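Larkemon opens second phone repair and reuse counter as trade-in numbers rise

Larkemon, the phone repair and resale business, will open its second public counter in January, in the former post office on Rawat Street. The new site will take in handsets for repair, trade-in and recycling, and will be open until 7pm for customers who can't get to the existing counter during working hours.

The company took in 3,710 handsets over the past year. Of these, 2,103 were repaired and given back to their owners, and 1,456 were bought by Larkemon and sold on with a warranty. The rest were beyond repair and were stripped for parts or sent for recycling.
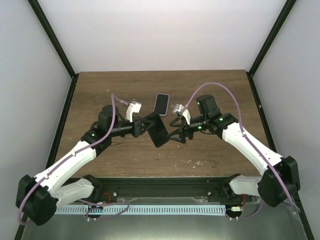

A smartphone face up on a wooden tabletop.

Cracked screens and worn batteries remain the most common reasons for a visit. Larkemon says most customers who come in expecting to buy a replacement choose a repair once they have been given a written price. Quotes are free, and there is no charge if the customer decides against the work.

The Rawat Street counter will also be the first to offer Brindulex, the company's own grading scheme for used phones. Each phone is given a single grade for its screen, body and battery, and the grade is printed on the receipt along with a list of any parts that have been replaced. Phones sold under Brindulex carry a warranty of 24 months, double the cover offered on Larkemon's used phones until now.

Customers trading in a phone are asked to back up their photos and contacts, sign out of all accounts and remove the SIM card before handing it over. Staff can help with these steps at the counter. All phones bought by Larkemon are wiped before they are offered for sale, and the seller can ask for written confirmation by email.
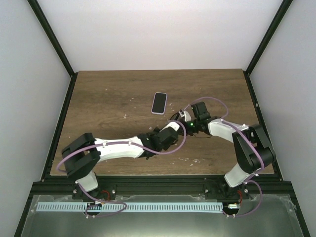
Smartphone with a black screen and a thin, pale case.

Cases and chargers can be left at the counter too. Those in good condition will be passed to Emine, a local charity that supplies phones to people moving into their first home after a stay in temporary housing. Larkemon has supported Emine for three years and will add a collection box for unwanted handsets at the new site.

The existing counter at the covered market will keep its current hours. Repairs booked there can be collected from Rawat Street on request.

Bookings for the new counter open in December through the Larkemon website. Walk-in customers will be seen in order of arrival.

ENDS

Notes to editors

Larkemon repairs, buys and sells used mobile phones. Trade-in prices are reviewed monthly and are displayed at the counter.

Media enquiries: Larkemon press office.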